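Plerkeck Brewing to Open Second Taproom and Barrel Cellar in Former Aguirre Cannery
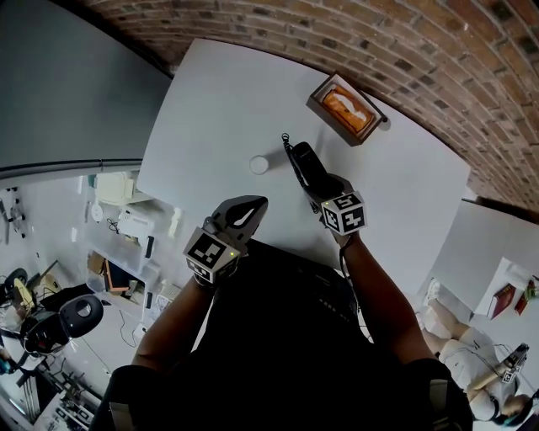 Reading time: 4 minutes

2020-10-19 - Plerkeck Brewing Company will open a second taproom and a barrel-aging cellar in the former Aguirre cannery building in December, the company announced today. The new site will let the brewery move all of its barrel-aged and mixed-fermentation beer out of its original brewhouse, where space for wood has run short.

The cellar has been laid out to hold 400 oak barrels. Plerkeck currently keeps its barrels in a rented bay next to the brewhouse and in a corner of the packaging hall, and the two areas are full. The lease on the rented bay ends this winter and will not be renewed.

"We have been turning down barrels that we wanted to buy," said Berenice Manríquez, founder and head brewer at Plerkeck. "A sour beer can sit for a year or more before it is ready, and every barrel that sits is floor space we can't use for anything else. The cannery gives us room to leave beer alone until it tastes right."

Plerkeck signed a long-term lease on the ground floor of the building earlier this year. The cannery has thick masonry walls and a half-sunken lower room that stays cool through the summer, and the brewery expects to use very little mechanical cooling in the cellar. Floor drains from the canning days have been cleaned out and relined, and a new water line and glycol loop have been installed.

No wort will be produced at the cannery. Beer destined for the cellar will be brewed at the original site, trucked over in sealed tanks, and moved into oak on arrival. Blending, bottle conditioning and labeling of barrel-aged beer will take place at the cannery. Cans and kegs of the year-round beers will still be filled at the brewhouse.

The Taproom

The taproom will occupy the front of the building, facing the loading yard. It will pour Plerkeck's year-round pale lager, brown ale and dry stout, along with six taps set aside for beer from the cellar. Bottles will be sold to go from a separate counter by the side door, so that customers who only want to pick up an order do not have to pass through the seating area.

Seating will open in stages. At first, service will be outdoors in the covered yard, with table service only and spaced tables. The indoor room will open when state and county rules on gatherings allow it and when the brewery's staff are comfortable working there. Masks will be required for anyone who is not seated.

Plerkeck does not plan to run a kitchen at the cannery. A serving window in the yard has been leased to Imico, a local bakery that will sell flatbreads, filled rolls and pretzels during taproom hours. Imico will use spent grain from the brewhouse in some of its dough.

Opening Release

The first beer to come out of the new cellar will be Cavau, a blended amber sour. Cavau is a mix of beer from two brewing seasons, the older part aged in red wine barrels and the younger part in neutral oak. It was fermented with the brewery's house culture, which Manríquez has kept going since she was a home brewer. No fruit or sweetener was added.

The beer was aged at the original brewhouse and will be moved to the cannery for blending and bottling in the coming weeks. The first run is 463 cases. Bottles will be sold at both taprooms and by online reservation, with a limit of 2 per customer in the opening week. A small amount will be kegged for the taproom and will not be sent to outside accounts.

"Cavau is drier than most of what we have put out," Manríquez said. "Some of the barrels were sharp when we first pulled samples, and we held them back over the summer - that helped a lot. It should keep for several years if people want to put a few bottles away."

Online reservations will open in the week before the taproom does. Customers will choose a pickup window and show a photo ID at the counter. Reserved bottles that are not collected within 14 days will go back on sale.

Jobs and Distribution

Staff from the current taproom will be offered shifts at the cannery before outside hiring begins. The brewery is also looking for a cellar lead with experience in wood aging and a part-time packaging operator. Both positions are posted on the brewery's website, and applications will be accepted until the roles are filled.

Distribution of the year-round beers will not change. Plerkeck will continue to deliver its own kegs to bars and restaurants, and draft accounts that paused their orders this spring can restart them without a minimum order through the end of the year. Retailers who carry the canned beers will see no change in pricing or delivery days.

The original taproom will remain open on its present schedule. Glass bottles for return and refill will be accepted at both locations.

About Plerkeck Brewing Company

Plerkeck Brewing Company is an independent, privately owned brewery. It makes lagers, ales and barrel-aged sour beers, using malt from regional growers where it can get it. The brewery sells its beer through its own taproom, by online order for pickup, and through independent bars, restaurants and bottle shops.

Media Contact

Berenice Manríquez
Founder and Head Brewer
Plerkeck Brewing Company

Samples of Cavau and interviews by phone or video are available to press on request. Visits to the cannery before opening can be arranged for one or two people at a time.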